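Setting up the Plarnunis wrist camera kit for picking small blocks

This guide shows how to install the Plarnunis kit on a small arm with a two-finger gripper, and how to get the first pick from a table. I bought the kit in May for our workshop in Sudberg and have set it up 3 times since then, on different tables. The manual is correct but short, and it leaves out several things that cost me time.

Last updated 10 November 2020

What you need

The kit contains the small camera, a bracket for the wrist, four screws, a cable and a license for the Trileck software. You must have your own arm and gripper. The bracket fits the Leckie arm without any adapter. For other arms, check the hole pattern on the last page of the manual before you order.

You also need a computer with a free USB port, a hex key, and a few simple objects to pick. Wooden toy blocks are very good for this work. They have straight edges, they don't roll, and it does not matter if you drop one.

Step 1. Mount the bracket

Turn off the arm. Put the bracket on the wrist with the open side to the gripper, and start all four screws by hand before you tighten any of them. The plate is thin and will bend if one corner is pulled down first. Mine bent a little the first time, and I had to make it flat again in a vise.

Route the cable along the arm with some slack at the wrist. Move the wrist by hand to both ends of its range and look if the cable pulls. Twenty minutes here is well spent.

Step 2. Set the view

Start Trileck and open the Camera page. Tilt the camera until both finger tips are inside the view, near the bottom. The manual says "fingers visible", but it is the tips that matter. If you see too much of the fingers, you lose table area. If the tips are outside, the software cannot draw the closing line between them.

Tighten the tilt screw and do not touch it again. After each change of tilt you must repeat the calibration.

Step 3. Calibrate

Place the printed calibration sheet on the table and press Start. The arm goes to 20 positions and takes a picture at each one. Keep your hands away, and do not lean on the table. At the end you get a score. The manual asks for a score under 50, and my best one was 43. When my score was bad, the reason was always the sheet – it had lifted at one corner. Tape on all four sides solves it.

Step 4. Teach the background

Remove everything from the table and choose Learn Surface. The software stores how the table looks with nothing on it. On a plain table this is fast. On a patterned one, do it twice, once with the room lights on and once with them off, and save both under the same name.

My table is a difficult one, black with a white marble pattern. I kept it on purpose, to see if the kit can manage. With one stored surface, Trileck marked a big white spot as an object. With two, it stopped doing this.

Step 5. Place the objects and approach

Put a few blocks on the table and jog the arm down slowly until the block you want is in front of the fingers. For the first try, leave free space on both long sides of this block. Other pieces may touch each other, as the plank and the yellow bar do on my table, but do not choose one of them yet. 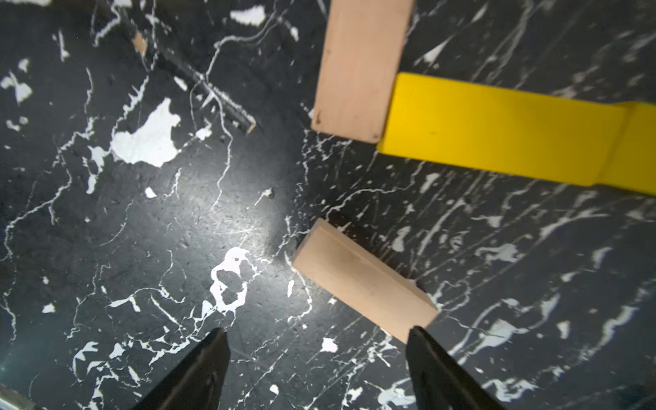
Step 6. Align the wrist and close

Select the block on the screen. The software draws its long axis, and you turn the wrist until the closing line crosses this axis at a right angle. With a block that lies diagonally this can be a big turn, so watch the cable. Then center the block between the tips, go down and press Close. The default force is too strong for soft wood. I use the second lowest setting.

Common problems

The outline jumps. Usually it is a reflection. Move the lamp to the side, or lower it.

Thin dark things are not found. On a black table I never had good results with them. A lighter mat under the objects helps.

The gripper closes beside the block. Check the tilt screw first, then calibrate again.

Is the kit worth it?

For a small workshop or a school I would say yes. The camera is good and the bracket is acceptable. I wish the license was not bound to one computer. The maker says that the tilt joint is tested for 2,000 movements, and I cannot confirm this, but mine still holds well.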